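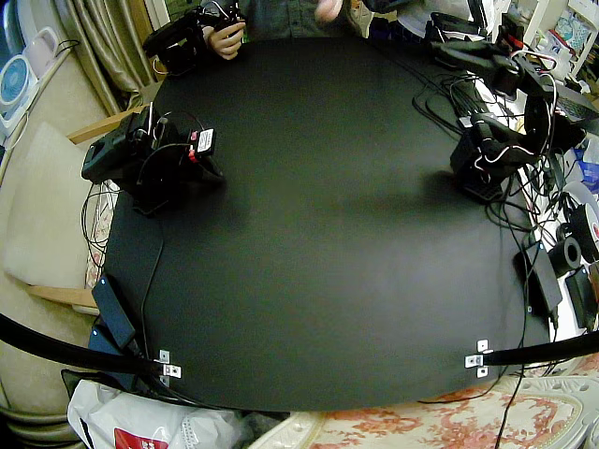
# Atanasov Building workroom opens to day users in Tritstead

TRITSTEAD, June 13, 2025 – The second-floor workroom in the Atanasov Building is taking day bookings again after a refit that moved the work tables, replaced the floor and put new rules in place for cords and power supplies.

The room is run by Flirnulwood, the shared workspace that has leased the upper floors of the building since 2000. It had been open only to members with long-term desks while the work was going on. Day users can now book a table by the morning, the afternoon or the whole day.

The workroom and the two small rooms next to it cover 2357 square feet. Flirnulwood says it will limit the space to 20 people at one time. The old limit was higher, but members complained that they could not walk between the tables when everyone had equipment out, and the aisle to the back sink was often blocked by bags and coats.

The large black tables were the most discussed part of the refit. They have a matte top with rounded corners, and were ordered from Grondum, a furniture shop on the east side of town. Flirnulwood had first planned on a white top to match the shelves. Members who tried a sample of each asked for black, mostly over glare. The workroom gets strong light for much of the day, and people who work with small parts said a white surface was tiring to look at by mid-afternoon.

The rounded corners were a request too. The old tables were square, and the path from the door to the sink ran past two of them.

Not everyone is pleased with the choice. A comment sheet left by the door last month had several notes saying that small black things are hard to find on a black table, screws and cable ends most of all. Flirnulwood has bought a set of pale mats that can be borrowed at the front desk. They are free to use and should be shaken out and rolled up before they go back.

## Cords and power supplies

The new rules are mostly to do with the table edges. Under the old layout the outlets were along one wall, and extension cords crossed the floor. Outlets are now closer to the tables, which has cleared the floor but moved much of the clutter up. Adapters, rolls of tape and spools tend to gather on one side, and cables end up in a bundle along the rim.

Users are asked to do the following:

- Keep power adapters back from the edge of the table, or on the floor against the table's side.
- Tie long cables in a loop and label both ends.
- Leave the aisle side of the table clear.
- Put tape, spools and hand tools back on the shelf at the end of a booking.
- Ask at the front desk before screwing or clamping anything to a tabletop.

Brackets and clamps are allowed once the desk has said yes. Anyone who leaves screw holes will be asked to pay for the repair. The rule came in after one of the old tables was drilled through in four places by different users, none of whom had asked.

Staff will check the tables at closing time. Loose adapters found without a label will go into a box at the front desk and be kept for a month. The last box, which was sorted in May, held a large number of laptop chargers and one electric kettle base.

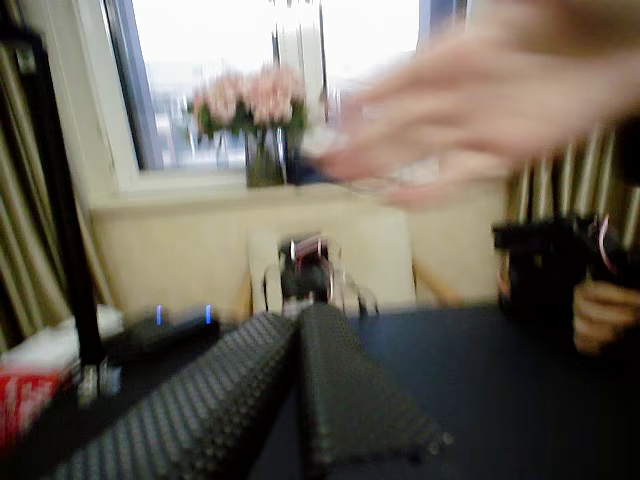
The window side of the room has been left much as it was. Members asked for the view over the neighboring buildings to be kept open, so a plan for tall storage along that wall was dropped. The shades that were there before the refit have been cleaned and will go back up before the end of the summer. There will be flowers in the room through the warm months, paid for out of the coffee money.

Seating is still mixed. Cream upholstered chairs with tall rounded backs came over from the old reading room, and there are wooden chairs as well. Flirnulwood had thought about buying one kind for the whole room but spent the money on the floor. The cream chairs are comfortable for long sessions, and they also mark easily. Users with paint, glue or solder are asked to take a wooden chair, or a stool from the hall closet.

Shelf space is open to everyone during a booking. Long-term members may leave one labeled bin on the white shelves overnight. Day users must take their things with them. The limit of one bin will be enforced from next month, after a few weeks' grace for people to clear what has built up. Packaging counts toward the one bin, and flattened boxes can be left by the freight elevator for pickup.

## Bookings and hours

Flirnulwood has 200 members, and they may book two weeks ahead. Day users may book one week ahead, at the front desk or by phone. Walk-ins will be taken if there is a free table, though the desk says mornings have been filling up first.

The workroom opens at 8 a.m. and closes at 9 p.m. The two side rooms close an hour earlier so that the floors can be cleaned. Food is not allowed at the black tables. Drinks need a lid. Meals can be eaten in the kitchen on the first floor, which has a new refrigerator and is open to anyone with a booking.

Prices for members have not changed. The day rate covers one table for up to three people, and a fourth person can be added for a small fee if the room is under its limit. School and club groups should call ahead, and may be offered one of the side rooms.

The building's main elevator is out of service for one more week. Users with heavy equipment can use the freight elevator at the back, on the loading side, and should ring the bell to be let in. The stairs at the front are open as usual.

Some smaller jobs are left over. The door closer still sticks, the sink needs a new faucet, and the lights over the two tables nearest the hall are on a temporary switch. Flirnulwood expects to have all of this done by October. At that point it will also decide whether to order more tables from Grondum for the side rooms, which still have the old square ones.

Comment sheets are at the front desk and by the workroom door. 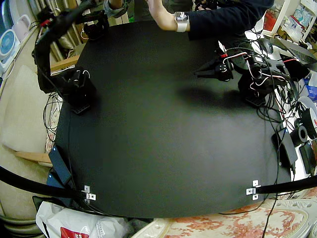
*A table in use in the Atanasov Building workroom, Tritstead.*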